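Bench Cable Tidying: Frequently Asked Questions
Gruber Workshop Supplies, Brillham. Last updated 25/04/2025

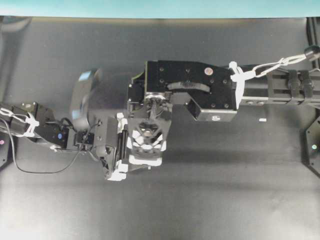 Cable dressing covers three jobs: taking up slack, fixing the cable to something solid, and leaving enough length at the connector. Slack should be looped and tied at a point where the cable changes direction or passes from one part to the next. The white cable looped at the junction between the housing and the slotted beam, held with white zip ties, is dressed this way and then carries on to the right toward a connector. On a dark gray work surface a white cable is also easy to pick out, while a black one needs a label at each end.

How tight should a zip tie be?
Tight enough that the cable does not slide when pulled by hand. If the jacket is visibly pinched, cut the tie and fit a new one. Do not try to back it off with a blade.

What size of loop is safe?
Follow the minimum bend radius on the cable's data sheet. Thick cables need wider curves than thin ones. If you have no data sheet, do not tie the loop flat.

Can I run cable inside the channels of a slotted beam?
Yes, if the cable sits below the lip of the slot. Use a cover strip to retain it. Clamp blocks must not sit over an occupied channel unless they are relieved underneath.

Which ties do you stock?
Juster nylon ties, part 3069, in black or white. The standard bag holds 2000. Hook-and-loop straps are sold in packs of 21.

When should I use hook-and-loop?
On any cable you expect to move or swap. Nylon ties are for runs that stay put.

Where do I cut the tail?
Flush with the head, using flush cutters. Side cutters leave a point that will scratch hands and nick neighboring cables.

Can ties be reused?
Standard ties cannot. The Bredau releasable type can, but replace it once the pawl stops clicking.

How often should the bench be checked?
We check ours in January and replace any tie that has gone brittle. Benches near a window need 2 checks a year.

Do you accept returns?
Unopened bags only.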